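What the price list leaves out: a year of budgeting for two small robot arms

By Subira Owino
January 27, 2026

I keep a notebook for money things, and the pages on our robot arms are by far the messiest in it. There are crossings-out, a coffee ring, a phone number I can't place and, right in the middle, the word MAT underlined three times. I'll come to the mat.

We're a small outfit. We do packing and tidying trials for shops that want to know if a machine could ever manage the fiddly end of the job, which means fruit, carrier bags, stationery, all the bits that come in different shapes and won't stay put. For ages we did this on borrowed time at other people's benches, and last March I was finally told I could have a budget of our own. Lovely! And then I had to work out what to spend it on.

My first mistake was starting with the arms. Everybody does, I think, because the arms are the exciting part and they come with glossy pages. I had quotes from Ziltix and from Podero side by side on the kitchen table for a fortnight, and I went through them like somebody choosing a holiday. Reach, payload, how many joints, how nicely the gripper closed in the video. The Podero pair were a bit cheaper and the Ziltix pair came with better paperwork, and I went back and forth until my tea went cold more times than I'd like to admit.

What I should have been doing was drawing the table. Two arms need somewhere to be bolted, and they need it to be the same somewhere every morning, so you want a rail or a plate or at least something stiffer than a desk from the stationery cupboard. Then you need walls of some kind, posts to hang the walls on, power, cables and a place for the cables to go. I had put all of this down as one line that said "bits", with a hopeful 500 pounds next to it. The bits came to rather more than that, and I moved the difference out of the training money, which I then missed terribly in the summer.
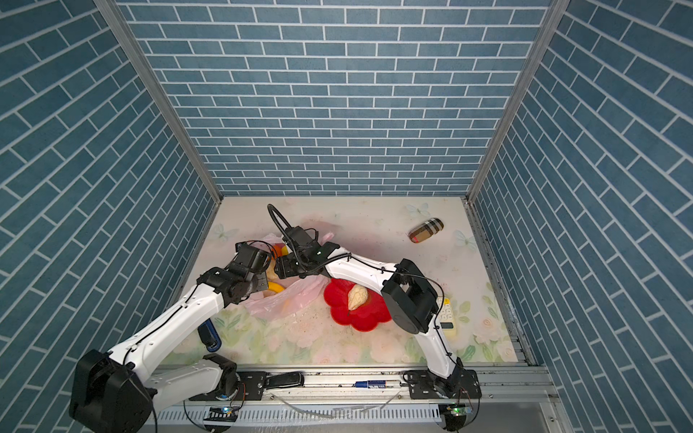 So if you're at the planning stage, do the dull list first. Write down every single thing that isn't an arm and get a price for it, even the silly ones. Brackets were a surprise to me. So was postage on long pieces of aluminium, which goes up in a great leap once they're over a certain length (ask if the supplier will cut them for you, mine did and it saved a good chunk).

Then there's what I call the shopping. Trials eat objects. You can't test a machine on bags and bananas without buying bags and bananas, and you can't buy them once, either. Bags get tired and stop behaving like new bags. Fruit goes off, obviously, although you can get quite far with the pretend kind. I now put aside 69 pounds a month for it, a figure I arrived at by adding up old receipts and dividing, so it's nothing clever. Some months we don't touch half of it and some months we're raiding my own cupboards by the twentieth. A calculator, a pencil case, a nice plate: if it's been in my house, it has probably had a turn on the table.

And the mat. I'd assumed a surface was a surface. A mat under two working arms has a hard life, though, with things dropped on it and dragged over it all day, and the marks build up much faster than they would at home. I budgeted for one. What you want is a small stack of them, bought together, in the same print, so that when you swap one out you haven't changed the whole look of the table halfway through a set of trials. I learnt that when our shop stopped selling the pattern we had, and I spent a very boring evening ringing round other branches. MAT, underlined three times.

Next, spares. The firm will offer you a spares kit at the time of buying and it will look like a cheeky add-on. Mine was 531 pounds from Kivi, who handled the sale in the end, and I very nearly said no. I'm glad I didn't, mainly on account of the gripper fingers. Without a set in the drawer we'd have stood idle for the whole delivery time, and I'd have had two people sitting there drinking coffee on full pay. When you're comparing quotes, ask each firm how long a finger, a cable and a motor take to reach you, and write the answer next to the price. A cheaper arm with a six-week wait on cables can be a dear arm.
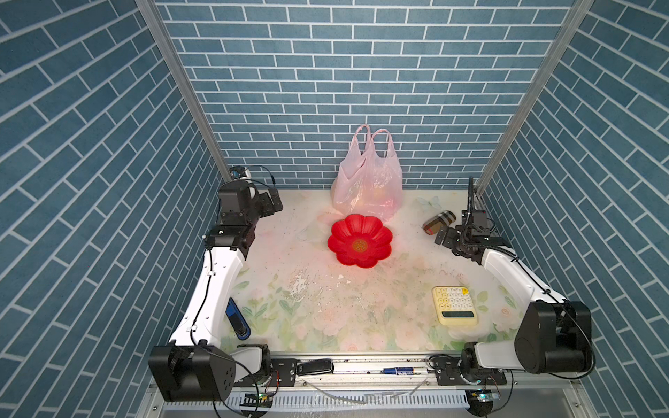
People are the other half of the spend, and they were the half I got most wrong. I'd planned for somebody to run the arms. I hadn't planned for somebody to reset the table, over and over, putting things back where the next trial needs them. It's proper work and it's tiring, and if you leave it out of the plan it lands on whoever is nicest. We now have it as its own line with its own hours, and I fought quite hard for that in the autumn review.

I'd also put in a quiet month at the start. Our arms were bolted down and powered up within days, and I went round telling everyone we'd begun. We hadn't, really. There was setting up to do, then setting up again, then a long spell of finding out which of our ideas fitted on the table at all. It took roughly 6 weeks before we had anything I'd have shown to a customer, and the rent on the room was ticking along the whole time.

Would I lease instead? I did look. Namden do a monthly deal that takes in repairs, and for a one-off project I'd be very tempted. We wanted to be able to drill holes in things and move the bases about, and the lease wasn't keen on holes. Do read that part before you sign anything, it was tucked away near the back of mine.

This year's request goes in next week. I've got the arms down as nothing, as they're paid for, and then a page and a half of everything else, mats included. My finance chap has already asked why I need a stack of them, so I've invited him over to spend a morning at the table.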